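Inicio | Entradas | Proyectos | Lecturas | Contacto

Menos demostraciones, mejor repartidas

En noviembre cerramos la primera tanda de pruebas de Plundari, nuestro método para filtrar demostraciones antes de entrenar una política bimanual. Partíamos de 800 episodios teleoperados de tareas de cocina. El filtro puntúa cada uno según lo que aporta frente a los ya elegidos y se queda con 500.

Con el conjunto filtrado, la política subió 13 puntos de éxito en 50 intentos por tarea, comparada con la entrenada con todo. La mejora se concentra en coger tazas y cuencos. En la tostadora no vimos diferencia.

Creo que el motivo está en las posiciones iniciales. En los datos originales había muchísimos episodios casi iguales, y el modelo Nair, que usamos como base, los memorizaba. Falta comprobarlo con los objetos de Gandovov.

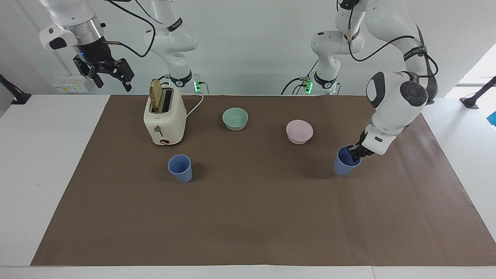

El brazo izquierdo sujeta una de las tazas azules sobre el papel marrón.

El código de evaluación está ya en el repositorio de Bindlow. Los pesos los subiré cuando termine de repetir las pruebas con otra semilla.

© Cuaderno de Bindlow | Escríbeme | Volver arriba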